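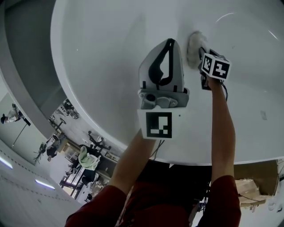 Chapter 4
Paper in the Home: Where It Comes In and Where It Stays

4.1 Before you begin

In the first three chapters we looked at clothes, kitchen tools and things kept for memory. These objects are easy to see. A coat takes space, and when there are too many coats the door of the cupboard does not close. Paper is a different kind of problem. One letter takes almost no space, so we put it down without a decision, and the next day we put another on top of it. After some months there is a pile, and the person who made it cannot say what is in it.

This chapter is about household paper: bills, letters from school, guarantees, tax forms, instruction books, receipts and medical letters. It does not deal with books or newspapers, which come in Chapter 6, or with photographs, which we treated in Chapter 3.

After reading the chapter you should be able to draw a paper path for a household, explain the difference between active and resting paper, and plan a filing system which the other people in the home can also use. The last point is more difficult than it sounds.

4.2 A first case: the flat in Wurnby

Jingyi Jiang and Chenxi Dong share a flat in Wurnby. When they agreed to keep a record for this book, they believed they had a storage problem and were planning to buy a second cabinet. We asked them to wait and to write down, for 30 days in June, every piece of paper which came through the door and the place where it was first put down.

The record had 68 entries. Of these, 51 were first put down on the kitchen table or on the shelf by the door. Only 16 needed any action, for example a payment or a reply. One entry, a letter from the dentist, was written down twice, as each of them had moved it to a different place and the other found it again.

Jingyi wrote in the margin: "I always thought that Chenxi had read it. He thought the same about me." We will return to this remark in section 4.5, when we speak about shared responsibility.

The cabinet they already had was half empty. It stood in the bedroom, at the far end of the flat, and to open the lower drawer one had to move a chair. They did not buy the second one.

4.3 Some words we will use

Landing place. The spot where paper is first put down. Every home has at least one, even if no person chose it. A landing place can be a tray, a table or the top of a microwave oven.

Active paper. Paper that still asks something from us. An unpaid bill is active, and so is an invitation which we have not answered.

Resting paper. Paper that asks nothing at present but must be kept, such as a guarantee or a rental contract. Resting paper can become active again, for example when the washing machine breaks.

Paper path. The way a sheet travels from the door to its final place, whether this is a folder or the recycling box. We draw it as a simple line with a small circle for every stop. In the Wurnby flat the longest path had seven stops.

Students often mix up active paper with important paper. A birth certificate is important, but on most days it is resting. A voucher for the car wash is active until its last date and is not important at all. Please keep the two ideas separate, as the exercises depend on it.

4.4 Drawing the paper path

Take one kind of paper only. Bills are a good choice, because most homes receive them regularly. Ask each adult in the household to draw the path alone, without looking at the drawings of the others. Then put the drawings side by side.

In most cases they will not agree. One person may draw a stop which the others do not know, such as a work bag or the glove compartment of the car. Do not correct the drawings at this stage. Mark the stops which appear in all of them with a cross, and leave the rest as they are. We will need both kinds when we choose the position of the tray in the next section.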